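Posero expansion for Galcombe — quick review after 64 matches

Short version: good campaign, rough multiplayer, don't pay full price. Long version below, typing this on my lunch break so bear with me.

Background. Been playing Galcombe since the first beta, mostly 2v2 and the odd free for all. Not a top player. Sit in the middle of the ladder and happy there. Bought the Posero pack the day it came out in August and have played pretty much nothing else.

What you get: two new factions (Flitirau and Zeman), one campaign each, a handful of maps, new music. The music is great. Leave it on.

Flitirau first. River faction, cheap boats, weak walls. Fun! Your docks work as barracks once you hit the second age, so on any map with a decent bit of water you can skip half the normal build. On dry maps they're miserable. Ponds don't count as water for the dock bonus, and it took me a good ten games to work that out as the tooltip says nothing about it. Fix the tooltip please.

Their raider costs 64 wood and no gold. Way too cheap. Every second game I lose to a wall of them before my first tower is up. Yes I know, spearmen. Spearmen are slower than the raider so they just go round and burn the farms behind you.

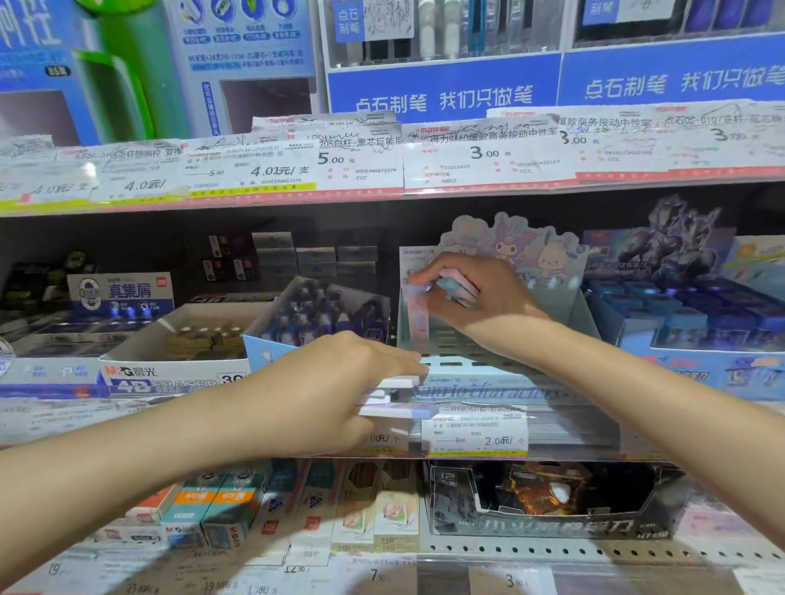
Zeman is the better design. Slow, defensive, heavy on stone. The travelling market is the best idea in the whole pack — you pack it up, roll it to a new spot and your trade carts follow. Late game I had one parked behind an ally's castle and the gold never stopped. Weak to early rushes obviously, but that's a fair trade and you can play around it.

Bad news is the pathfinding. The market gets stuck on gates. Your own gates! Lost a match I had no business losing on Saturday when mine sat in a doorway and blocked my whole cavalry from getting out. Reported it, got the auto reply.

Campaigns. Flitirau one is fine, a bit short, last mission is a slog where you defend a bridge for ages and then its just over. Zeman campaign is really good. Proper choices, and a mission with no base at all where you colour in the map as you go with scouts. Hard difficulty is actualy hard now. Took me most of an evening to get past the third one.

Balance stuff, for those who care. Kieran Ó Flaithearta put up a build order thread on the forum that gets Flitirau to second age with 2 houses, have a look, it works. Dušan Bednárik reckons in the replies that Zeman towers are the real problem and I don't agree at all. They cost 200 stone. If your opponent has four of those up you've left him alone too long.

Performance. Mostly okay on my old machine. Drops badly in big team games once everyone is near the pop cap. Went from smooth to a slideshow with 133 boats on screen. Turning water quality down helped, turning shadows off didn't do a thing.

Also the new unit icons. Why are they all the same grey? I can't tell the Zeman pikeman from the Zeman engineer without hovering. The old ones had team colours and you could read them at a glance.

Would I buy it again? On sale, yes, for the Zeman campaign and that market. If you only play ranked, wait for a patch or two, the raider thing will drive you mad. Giving it a thumbs up for now and I'll edit this if they sort the gates out.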